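Chapter 2
Who Does the Dishes? Machines and the Everyday Chore 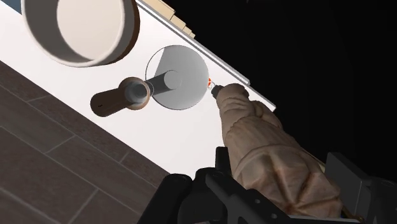 When my grandmother moved into her last apartment, she brought along a list, taped inside a cupboard door, of everything that had to be done in the kitchen before anyone was allowed to go to bed. It had 27 lines on it. I have kept that list (it's in a drawer beside me as I write), and over the years I have read it aloud to a good many engineers, partly to tease them and partly because I still don't know a better way to begin talking about household robots.

Wipe the counter. Turn off the burners and check them again. Put the big pot back where it lives. A child of eight can do all of it, grumbling, and yet a machine that welds car doors all night without a slip may be stumped by the second line! Knobs come in every shape, they turn by different amounts, and a hand has to feel when to stop pushing.

So, can machines do our chores yet? My short answer is "a few of them, some of the time," and the long answer is this chapter. We'll start in the kitchen, with Florencia Domínguez and her years of patient work at Pernen, where a single stove task was tried 1442 times in simulation before she was willing to talk about it. From there we'll go over to the packing floor at Plekitz, where the jobs look duller and are, in some ways, kinder to a robot.

Before you read on, pick one chore you did this morning and write down every step, including the ones your fingers did without asking you. Keep the page handy, as we'll come back to it in Section 2.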